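Gisellow Toy Library — Minutes of the February meeting

Held in the back room, Vikavthorpe. Started 7.10 pm, bit late as the key was stiff again.

Present: seven, plus two from the Ondow branch. Apologies: two.

Minutes of last meeting — agreed, one correction: the puzzles went to Ondow, not the other way round.

1. Small toys and the white table

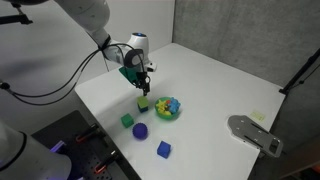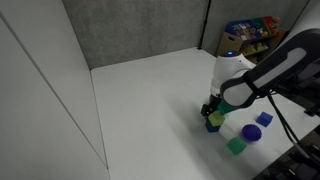

Cubes on the white table, both pictures.

Long discussion on how the small toys are kept. At the moment cubes, balls and odd bits are all going back in whatever is nearest. Families asking for "the cubes" and getting half a set.

Agreed:
— cubes to be stored as sets, with a card saying how many should be in there
— balls seperate, they roll off everything
— green bowl stays for the odd shapes (star, knobby one etc), not for cubes
— table to be cleared at the end of every session, no exceptions

Query whether soft balls can go in the wash. Label long gone. Ondow do theirs by hand in the sink and have had no trouble. We will do the same.

Someone asked could we have a darker cloth on the table as the white shows every mark. Others like the white, easier for little ones to see the colours. Left as it is.

2. Shelf and bins

Coloured bins on the toy shelf are good but the colours mean nothing to anyone. Suggestion to go by age. Suggestion to go by type. Went round on this for a while. Vote: by type, five to three, one abstained. Picture labels as well as words, for the children who want to put things back themselves.

Cardboard boxes to be flattened when finished with or taken home. Floor by the shelf needs to be kept clear for pushchairs.

3. Stock check

Total on the list now 1,156 items. Of these 383 not been borrowed since we started the new cards. Mostly jigsaws and the older board games. Proposal to sell some at the spring table sale — agreed in principle, but not the wooden train, which gets asked for even if it dosn't go out.

11 items overdue. Reminders to go out again, friendly wording. No fines, we have been over this.

Missing pieces: start a "found bits" tub on the desk. Anything not claimed by summer goes in the craft box.

4. Money

Balance is £3,000 after the rent. Healthy for once. Requests so far:
— new lids for the big tubs (old ones split)
— more large pieces for under twos, we are short
— second set of stacking cubes, as the first is always out
— kettle

Lids and cubes agreed. Under twos: get prices from Sani and one other supplier, bring to next meeting. Kettle — there is one in the cupboard, needs descaling. Try that first.

5. Cleaning

Rota has gaps after half term. Sheet passed round, four slots filled, three still open. Sheet is now on the inside of the cupboard door.

Spray is NOT to be used on anything with a sticker on it. Damp cloth only. Two of the lotto games have been ruined.

6. Ondow swap

Ondow would like to swap a crate every other month. They have lots of dressing up and hardly any building toys, we are the opposite. Agreed to try it until summer. Crates to be listed before they leave and ticked off on return, both ends. First one from us: building toys and the smaller of the two garages.

7. Any other business

— Door code has changed, ask if you haven't got it.
— Radiator by the window stuck on full, hall has been told twice.
— Poster for the library noticeboard out of date, still has old opening times. To be redone.
— Can people please put the chairs back in stacks of six, the lunch club have complained.

Next meeting same place, 7 pm, bring prices and the label cards.

Closed 8.35 pm.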